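Simulated cloth and wrist view dropout - does it help?

flakell_user
Posted 1st April
We've been training a pick-and-place policy in sim with two inputs, one wrist view and one fixed view. Randomized backgrounds, randomized textures, 1000 episodes. With both views on, the policy does fine on rigid objects and badly on anything with cloth. When we drop the wrist view at random during training, cloth gets better and rigid objects get slightly worse. Two renders from the bathroom set:

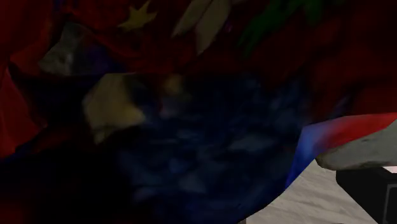
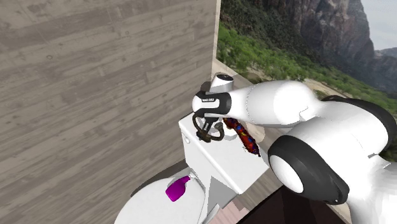

My guess is that the policy leans on the wrist view too much and has no fallback when fabric fills it. Dropout was 17 percent. Has anyone tried going higher?

Mebrat S
We went to 21 on Fandura and lost too much on small objects. Did you run more than one seed?

flakell_user
3 seeds. The cloth gain shows up in all of them, the rigid loss in two.

gwiegand
I don't buy the explanation. If you randomize textures that hard, a busy print on fabric looks like clutter from any view. Try plain cloth with no dropout first. If the gap closes, it was the texture.

Elba Bravo
Disagree with Gunther. We ran plain cloth last year and the gap got smaller but didn't go away. Folds and shadow were enough to confuse it.

gwiegand
Smaller by how much, though? That's the whole question. And was that with the same cloth model? The one in Cletitz is a lot stiffer.

Elba Bravo
Different cloth model, fair point. I'd have to look up the numbers.

olatunji_o
You could also mask the wrist view only when it's mostly one object - random dropout throws away good frames too.

flakell_user
I like that better than raising the rate. I'll run the plain cloth baseline first and then the masking, same seeds for both.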